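Prelura laundry diaries

README, last real edit 8 April 2019. Small fixes after that without a new date, sorry.

What it is

Diaries of home laundry. 27 households wrote down every load they washed over 100 days: what went in, what program, how it got dried, what went wrong. 1791 loads after cleaning. One row per load. Plus a second table for single garments that got their own line (stains, shrinkage, lost socks, color runs).

Collected by hand on paper sheets, typed up later. No meters, no smart plugs. If you want energy use, wrong dataset.

Contact: Savita Jaiswal. Put "Prelura" in the subject or it will sit there.

Files

loads.csv - main table, one row per load
garments.csv - single items, links to loads by load_id
households.csv - one row per household, very thin on purpose
codes.txt - list of all the codes, read this first
sheet_blank.pdf - the paper sheet people filled in
notes_raw.txt - free text notes as typed, spelling left alone

Old versions had a file called temps.csv. Gone. Merged into loads.csv.

Columns in loads.csv

load_id - household code, dash, running number. Numbers have gaps where a row was dropped. Don't renumber.
hh - household code, letters only
day - day of the diary, starts at 1 for each household. Not a calendar day. Households did not all start together.
part - morning, midday, evening, night. "Night" means after bedtime, whatever bedtime is in that house.
kind - whites, darks, colors, mixed, bedding, towels, sport, delicates, other
fill - quarter, half, full, over. Judged by the person loading. See problems below.
program - as written on the dial or display. Not harmonized. One person's "quick" is another person's "daily".
temp - what was set, in C. Blank if the machine only shows words. The words are in temp_word.
spin - as set. Blank very often.
deterg - powder, liquid, pod, none, other
softener - y / n / blank. Blank is NOT no.
dry - line, rack, dryer, radiator, outside, mix
rewash - y if the same load was washed again before it was worn. Usual story is it sat in the drum overnight.
sorted_by - adult, teen, child, shared, nobody. Added in the second version of the sheet, so empty for the early households.
flag - see codes.txt

Columns in garments.csv

item_id, load_id, type, main_color, second_color, size_group, problem, fix, note. The first two are keys. Type is a short list: top, bottom, underwear, sock, dress, knit, sheet, towel, other. Anything that could be shorts or skirt or pants goes under bottom, we gave up on splitting it.

main_color is the color a person would say out loud. Red is red, don't go looking for burgundy. second_color is for trim, waistbands, collars, stripes. Leave out prints, prints go in note. Color runs are nearly always a dark or red thing with a pale part, so second_color matters more than you'd think. If the trim is white write white even if it has gone a bit gray from washing, the graying goes under problem.

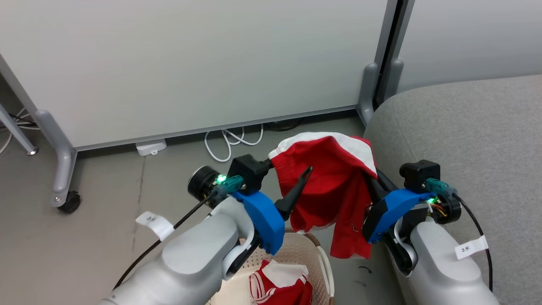

Type: bottom. main_color: red. second_color: white, for the waistband.
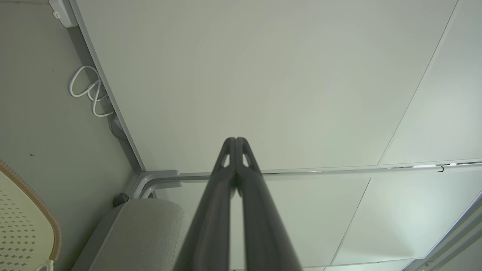

Color codes are lower case, English only. We had "rot" and "rouge" in there for a while from people filling in the sheet in their own langauge, all mapped now. Two items have main_color "see note". Those are tie dye. Leave them.

problem can hold more than one code, seperated by a semicolon. Order means nothing. Common ones:

run_out - gave off color to something else
run_in - picked up color from something else
shrink
stretch - mostly necks and waistbands
pill
stain_old - was there before, did not come out
stain_new - came out of the wash with it, usually detergent or softener marks
tissue - yes it has its own code. You would too.
lost - did not come back. Mostly socks.
found - came back later, in a duvet cover

fix is what the household did about it. Often nothing. "Wore it anyway" is coded as none.

How it was collected

Households came in through a tenant newsletter in Magnusson Court and through friends of friends after that. So not random, not representative, don't write that it is. Lots of apartments, few houses. Shared laundry rooms in about half of the Magnusson ones, and those people plan their washing very differently from people with a machine in the kitchen. Check shared_room in households.csv before you compare anything.

Each household got a clipboard, a pen on a string and a stack of sheets. One sheet per load. Sheets picked up when the stack ran low. Typed in at Numside, two people each typing everything, differences settled against the paper. Numside also scanned the sheets. Scans are not in here, handwriting plus names of kids in the margins.

Dropped: rows where the kind and the program were both blank, doubles, and one whole household that filled the lot in on the last evening in one pen. No hard feelings. Said so themselves.

Known problems

fill is soft. We had everyone mark a line drawing of a drum and people still disagree wildly. Fine within a household, shaky between them. Don't average it.

Some people log a soak as a load. We tried to catch these (flag = soak) but there will be more.

Hand wash is underreported. Pretty sure of this. People forget a sink counts.

Baby things. Two households had a newborn partway through and the number of loads jumps. Flag = baby from that day on. Take them out or keep them, but say which.

Vacation gaps. A gap in day can be a trip or can be laziness about the sheet. flag = away only where they told us.

Machine names. Anyone with a Zurex wrote down the program number and not the name, and the numbers moved between models. There's a lookup at the bottom of codes.txt, covers most. The rest stay as a bare number.

Spin looks bimodal. It isn't, it is people reading the default off the display versus people leaving it blank.

Drying times are not here. We asked, the answers were useless ("until dry").

Loading it

Comma separated, UTF-8, header in the first row. Notes contain commas and are quoted. Notes also contain line breaks in a few places, so don't read it line by line. Old spreadsheet programs will turn load_id into a date for household "mar". Import as text.

Blank means not answered. "na" means the question didn't apply. Please keep the two apart. Someone will merge them, someone always does.

If you join garments to loads you will lose the items with no load_id. These are hand wash or things people only remembered later. Use an outer join.

What to use it for

Sorting habits, how often loads get washed again, what goes wrong with which kind of clothing, who does the sorting. It's also decent for teaching, messy enough to be real, small enough to open.

Not for: water or energy, detergent comparisons, anything about a whole country. And not for guessing who the households are. Took out jobs, ages and street, please leave it at that.

Terms

Free to use and change, credit Prelura laundry diaries. If you fix something send it back. Don't republish notes_raw.txt by itself.

Changes

v3 - sorted_by checked against paper. temps.csv merged in. Colors mapped to English.
v2 - new sheet. second_color added, before that it was all in note and a pain.
v1 - first version, June. Had the household that got dropped. Please delete if you still have it.

To do

Split "mixed", it's the biggest kind and says the least
Recheck soak flags
Program names, at least the cotton ones
Ask whether bath mats are towels. Currently both. Savita says towels, codes.txt says other, so if you need them right now search the notes for "mat"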